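Apuntes de la asignatura Música Popular Contemporánea
Tema 4. El remix: oficio, encargo y derechos
Imprimir | Enviar por correo electrónico
Compartir (12)

En el tema anterior vimos cómo se construye una pista de baile a partir de un patrón rítmico. En este nos ocupamos de lo que ocurre cuando la pista ya existe y otra persona la rehace. Conviene traer escuchada la práctica 3, porque se usará en clase.

4.1. Tres palabras que se confunden

Se llama edit a la reordenación de una grabación terminada. El editor trabaja con el archivo estéreo: alarga la introducción, repite un compás, quita una estrofa. No añade casi nada.

El remix parte de las pistas separadas (stems). El remezclador recibe la voz, el bajo, la batería y los sintetizadores por separado y decide qué conserva. Lo habitual en música de baile es quedarse con la voz y poco más.

La versión exige volver a interpretar la obra. No utiliza la grabación original, y eso cambia por completo los permisos necesarios.

4.2. El encargo

La mayor parte de los remixes publicados son encargos. El sello o el artista paga una cantidad cerrada y se queda con la grabación resultante. El remezclador no suele cobrar derechos de autor sobre la composición, salvo que se pacte por escrito.

Caso de trabajo: el sello Olimik encarga al dúo Tridance un remix de club de un tema de Kesto. Tarifa cerrada de 800 euros, entrega en 30 días, una sola ronda de cambios. El sello envía los stems sin procesar y una nota con el tempo y la tonalidad. La nota decía 122 pulsos y el proyecto estaba a 124, cosa que se descubrió con la voz ya colocada. Hubo que estirar la voz otra vez desde el archivo de origen.

De este caso interesan dos puntos para el examen: quién firma la grabación nueva y qué pasa si el sello la rechaza. En el contrato de Olimik se pagaba la mitad aunque no se publicara.

4.3. La voz como material

Al cambiar el tempo, la voz se deforma. Hasta un cinco o seis por ciento el oído lo acepta bien en la mayoría de los casos. A partir de ahí aparecen vibratos demasiado rápidos o consonantes largas. Las soluciones habituales son trabajar a medio tiempo, cortar la voz en frases cortas o renunciar a la estrofa y usar solo el estribillo.
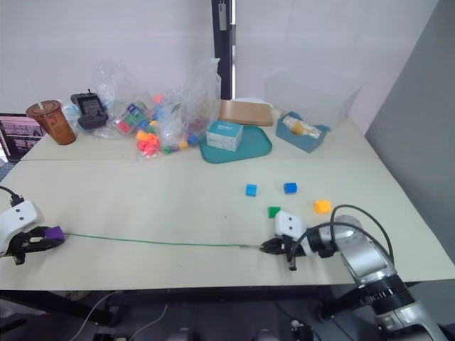 Amanuel Lencho no está de acuerdo con lo del estribillo y pidió que constara en los apuntes: a su juicio, quien tira la estrofa se queda con la parte más gastada de la canción, y en una sesión larga el público agradece justo lo que no conoce de memoria. Propone empezar siempre por el puente, si lo hay.

La objeción es razonable. En las escuchas de clase hay ejemplos de las dos maneras, y en el trabajo final se admite cualquiera siempre que se justifique en la memoria.

4.4. Remixes no autorizados

El bootleg circula sin permiso. Algunos sellos lo toleran y hasta lo compran después; otros piden la retirada. Que sea gratuito no lo convierte en legal. Para el trabajo de curso solo se pueden usar stems cedidos expresamente por su titular, y hay que adjuntar la autorización.

4.5. Tarea para febrero

Remix de duración libre, con un mínimo de 12 compases de introducción sin voz para facilitar la mezcla. Se entrega en WAV a 24 bits, sin limitador en el máster, con el archivo de proyecto y una memoria de dos páginas. El trabajo vale 30 puntos. No se recogen enlaces a plataformas.

Lecturas: dosier de Bernice Arthur sobre contratos de encargo, apartados 1 y 3. El apartado 2 se verá con el tema 6.

3 comentarios | Compartir (12)

Relacionados
Tema 3. Patrón, compás y bucle
Tema 5. El máster para club y para plataforma
Guía de escucha: doce pulgadas y caras B
Plantilla de memoria para el trabajo final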